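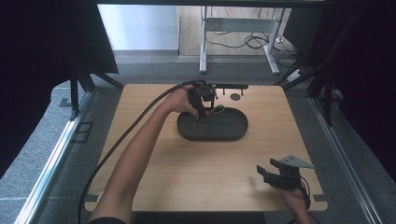
Workshop notebook, Hundbridge extension office
May, started 6:40 a.m. because the building is quiet and the printer is not yet sulking

Subject: layout of the smallholder milk handbook, second pass. Notes for me and for whoever inherits the folder.

Where we are. The handbook covers calf rearing, forage, milk hygiene and a chapter on heat stress that keeps growing. Print run is 300. Web version is free and goes up chapter by chapter, so a farmer who only cares about mastitis doesn't have to download a picture of a silage pit the size of a small moon.

File sizes first. The whole-book PDF came out too heavy again. Most of our readers at the Torgate end of the district are on phones, with a signal that arrives when it feels like it. I re-exported chapter 5 with the photos downsampled and it now opens before the kettle boils, which is my official benchmark. The charts went fuzzy, though. Redid the charts as line art and left the photos squashed. Nobody needs to count the hairs on a heifer.

The forage table. Old version had the columns in the order the agronomy people like: dry matter, crude protein, fiber, energy, then yield. Readers at the Tallulier field day went straight for yield and stopped there. So yield goes first, then cutting interval, then protein, and the rest can ride in the back. Agronomy will object. I have written my reply in advance and saved it under "reply."

Also in that table, the old draft gives Napier grass in fresh weight and the legumes in dry matter, with no note anywhere. Anyone comparing the two would conclude that legumes are a hoax. Converted the lot to dry matter and put the unit in the heading and again in the footnote. It looks like overkill. Leave it.

8:15. Printer awake, sulking.

Test pages on the coated stock. Looks lovely, can't be written on. Ballpoint skates right across it and pencil leaves nothing. The record sheets at the back are supposed to be filled in beside the cow, so coated paper is out for those, however handsome. Uncoated for the record section, coated for the rest if Moncrieff will quote for a mixed book. Asked them. Their first answer was a price for 3,000 copies, which suggests either optimism or a slipped finger. Wrote back with the right number of zeros.

Binding. Stapled won't hold at this thickness. Glued spine won't lie flat, and a book that snaps shut in a milking shed is a book that ends up in the trough. Spiral lies flat and looks like a church cookbook. Going with spiral. I like church cookbooks.

Water test: one page of each stock left under the tap drip while I answered email. Coated page fine, a bit smug. Uncoated page curled up but still readable after drying on the radiator. The inkjet proof turned into a watercolor. Note to colleagues: do not hand out inkjet proofs at field days again, however late the real ones are.

Wording. Went through the milk hygiene chapter and took out "utilize" wherever it had settled. Also "udder preparation protocol," now "getting the udder ready." The strip cup section said to discard the foremilk "appropriately." Nobody in this office could agree on what that meant, so it now says to strip into the cup, look at it, and tip it away from where the cows lie. Longer, but a person could follow it.

The heat stress chapter has 20 pages. The calf chapter has 11 and the calves are arguably the point. Cut the history of shade cloth. It was a good history. It is in the folder called "leftovers" with the buffalo sidebar and the poem.

Links. Every chapter page on the site needs a link back to the main handbook page, and that page needs the order form for the printed copy. At present chapter 3 links to chapter 4, chapter 4 links to chapter 3, and the order form links to a seed catalog from some years back. Fixed the first two. The third needs the web password, which lives in a drawer, the key to which lives in another drawer.

11:50. Web password found. It was not in either drawer.

Order form now goes to the order form. Tested it by ordering a copy to the office. Got a confirmation thanking me for my interest in pasture seed. Changed the confirmation text too. Tested again, correct this time, so there are now two orders on the books for a handbook that doesn't exist yet.

Still to do:
Captions for the silage photos, which currently all say "silage"
Check the milk fever dose table against the vet's marked-up copy, line by line, with somebody else reading aloud
Ask Tallulier whether they want their copies before or after the rains
Index. I have been putting off the index. Started it at "ammonia," got as far as "body condition score," and stopped for lunch
Moncrieff's mixed-stock quote, if it comes with fewer zeros

Leaving the uncoated test sheets on the radiator. Please don't move them until the corners are flat.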